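Marble worktops - regret it?

hillholm_hen
Quoted 3000 for marble on the island. Husband says quartz. Who's right?

Todge
Husband. My sister's in Priltavthorpe met one lemon and has never been the same.

hillholm_hen
We don't eat many lemons. I was hoping to seal it once and then forget about it.

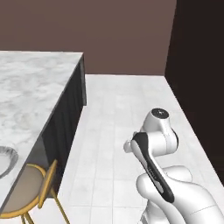
The fitter wants another 245 for sealing, mind, and he says that with a straight face.

vasilis_d
Disagree with Todge. Ours is 8 years old, stained all over and I like it.

Todge
You like everything, Vasilis. You liked the artex.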